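¿Merece la pena el licor de membrillo Koltolis o es pura etiqueta?

Publicado el 2 de febrero de 2024 en Bebidas y destilados

Me regalaron una botella de Koltolis de membrillo y en la contraetiqueta pone "destilado de la propia fruta". Luego miro la graduación, 21 grados, y algo no me cuadra. El de Durska, que vale bastante menos, sabe casi igual. ¿Alguien sabe si de verdad destilan fruta o es alcohol neutro con jarabe? Lo pregunto con recelo, que ya piqué con la ginebra "de huerto".
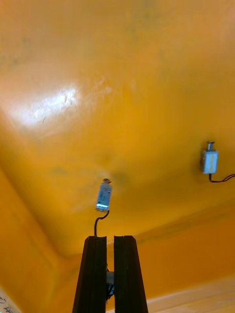
Plástico amarillo brillante, con algún arañazo.

Respuesta 1 (la más votada)

Con 21 grados puede ser cualquier cosa. Un destilado sale del alambique mucho más fuerte y se rebaja, así que la cifra sola no te dice nada. Lo que yo miraría es la denominación legal: si pone "licor", lleva azúcar añadido, y la base puede ser perfectamente alcohol neutro con fruta macerada. Si pusiera "aguardiente de membrillo" ya sería otra historia — y otro precio.

El membrillo, además, da muy poco alcohol al fermentar. Cuando una marca presume de destilarlo y vende barato, yo desconfío. Prueba a dejar una copa servida un buen rato: si al final solo huele a caramelo, mala señal. No es una prueba científica, ya lo sé.
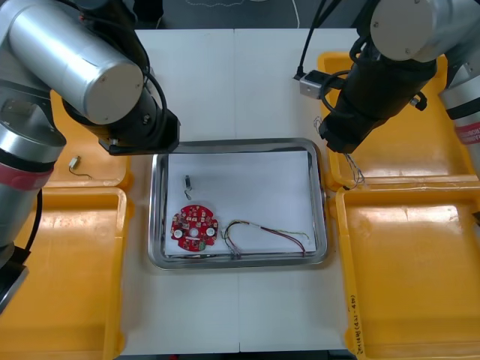

¿Hay que guardar la botella en la nevera una vez abierta?
Basta con un armario fresco y sin luz, bien cerrada; el frío solo sirve si te gusta tomarlo así.

Respuesta 2

Yo compré el de Mendonça en octubre y me pareció jarabe para la tos. Me costó 9 euros, así que tampoco lloré. Los Koltolis no los he probado, pero la medalla esa de la etiqueta no me la creo, hay concursos que premian a casi todo el que paga la inscripción.

Respuesta 3

Escribí a Stellico, que es quien lo distribuye, y contestaron con un párrafo sobre "la esencia de la tierra". De la base alcohólica, ni palabra. Saca tus conclusiones. Para postres cumple, en un sorbete con limón queda bien. Solo no lo tomaría.
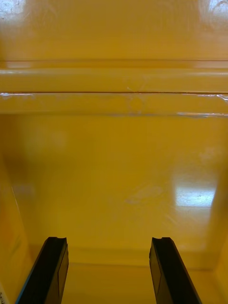
Dos pinzas negras y fondo amarillo.

Visto 664 veces. Preguntas relacionadas: ¿Se puede macerar membrillo en orujo sin pelarlo?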